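Osatcombe Equipment Care
Thread: maintaining the hand-held gripper pairs used on the Trestley garment-handling work.

1/ Each pair is inspected before it leaves the Osatcombe store and again when it returns. The notes that follow set out the present procedure, revised in May.

2/ Grip pads. The ribbed blue pads are wiped with a damp cloth after every session and left to air dry. Solvent is not to be used. Lint gathers between the ridges and should be lifted out with a soft brush, working along the ridge and never across it.

3/ Pads are replaced in matched sets after 3,000 closures, or sooner if any ridge has worn flat. A new pad facing an old one will pull thin cloth to one side.

4/ Pivot pins. Each pin is checked for side play with the jaws open. One drop of light oil is sufficient. Excess oil must be removed before the tool goes near fabric – it marks pale cotton permanently.

5/ Functional check. Once serviced, a gripper is tried on a loose garment laid over a plain fitted sheet. The operator approaches with the jaws open and the fingers level, one on each side of a raised fold.

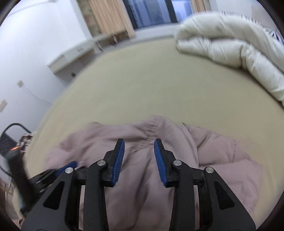 6/ Reply from Navstead: we had a pair that passed this check and still dropped light knitwear by mid-afternoon. Should the check be repeated during the day?

7/ Yes. The check should be repeated after 90 minutes of continuous use. Where light knitwear slips, clean the pads first and only then look at the linkage.

8/ Linkage. Both fingers should reach the centre line together. If one arrives early, the connecting link on that side is to be removed and examined for wear at the holes. Bent links are not to be straightened.

9/ Fasteners on the side plates are re-tightened after the first 200 closures following any repair, and marked with paint pen.

10/ Spare pads and links are supplied by Hứa. Orders received at Osatcombe before 11 in the morning are normally sent on the same day.

11/ Faulty tools should be returned with both grippers of the pair, labelled left and right, and a short note of the fault.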